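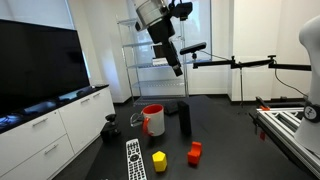
Soreo Insulated Carrier for Catering and Restaurant Delivery
Made by Trimis. Sold and serviced in Canada by Kurken Food Equipment.

The Soreo is a front-loading insulated carrier for restaurants and caterers who have to bring cooked food to another address. It takes full-size and half-size steam table pans and keeps them level during the drive. Many of our customers use it for tasting events, where the kitchen is in one neighbourhood and the guests are in another, and there is no oven at the arrival.

The carrier is not heated. It has no cord and needs no outlet, so you can leave it in a tent, in a hallway or at the back of a van. The food must be already at serving temperature when you load it. If you put warm food inside, you will take out warm food.

Specifications

Model: Soreo, standard
Empty weight: 10 kg
Outside width: 23 inches
Shell: polyethylene, double wall, foam filled
Door: swings open 270 degrees, removable for washing
Gasket: silicone, replaceable without tools
Latch: nylon, with hole for a seal
Handles: moulded, one on each side
Colours: charcoal, brick, dark green
Warranty: 2 years on shell and door, parts only

What is in the carton

The carrier with its door mounted, one spare gasket, a menu card pocket with adhesive back, and the care sheet in English and French. Pans are not included. The rolling base is not included neither, please see below under Accessories.

How to load it

Close the empty carrier with a pan of hot water inside for half an hour before you load. It makes a real difference in October and in all the colder months, when the carrier was perhaps standing in an unheated garage. Take out the water pan, wipe the walls and load without delay.

Put the heaviest pans at the bottom. Rice, stews and braised meat travel very well. Fried food will become soft in any closed carrier, and we prefer to say it here and not after the purchase. If you must carry it, use a vented lid and serve this pan first.

Do not carry hot and cold food together in the same carrier. For cold dishes use the Cadwaladr cold plate, which goes in the top rails, and check the temperature with a probe thermometer at departure and at arrival. Your local health authority may ask for a written log.

Cleaning

Wash with warm water and a mild detergent. Remove the gasket at least once per week and clean the groove behind it, where sauce likes to collect. Do not use steel wool, and do not put the door in a dishwasher with high temperature. Leave the door open overnight so that the inside can dry completely.

A small stain of turmeric or tomato on the inside wall is normal and has no effect on the performance. A paste of baking soda will make it lighter.

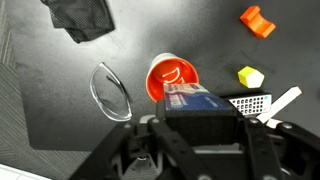 Accessories

Rolling base with brakes, fits under one carrier or two stacked carriers
Cadwaladr cold plate, full size
Replacement gasket, sold in pairs
Strap with steel buckle, for vans without a rail
Menu card pockets, pack of 10

Stacking

You may stack one loaded carrier on top of another one. The feet of the upper carrier sit in the grooves of the lower lid. We do not recommend a stack of three, even when they are empty, because the top door comes too high for safe lifting.

Ordering and delivery

The standard model in charcoal is normally in stock. Brick and dark green are made to order and take around 31 days. Delivery is to the curb; if you need a tail lift or inside delivery, please mark it on the order form. Restaurants that share one shipment to the same address pay the freight only once.

Returns are accepted for unused carriers in the original carton. A carrier that has contained food cannot be returned, except under warranty.

Prices and stock checked 07/03/2024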